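Vustevitz finger gripper, two stars

Bought in October for bin picking on our KUKA arm. Over 905 picks it dropped 62, nearly all soft items. Hard cups are fine. With anything fuzzy the fingers close, the controller reports a good grip and the arm leaves with nothing.

Worse, it faulted twice on the way up and opened by itself – no alarm on the pendant. 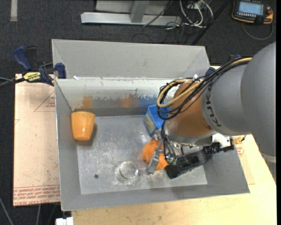

Support (Jintana Srithong) sent new firmware after 20 days. The false grips continue. I would not run it near people.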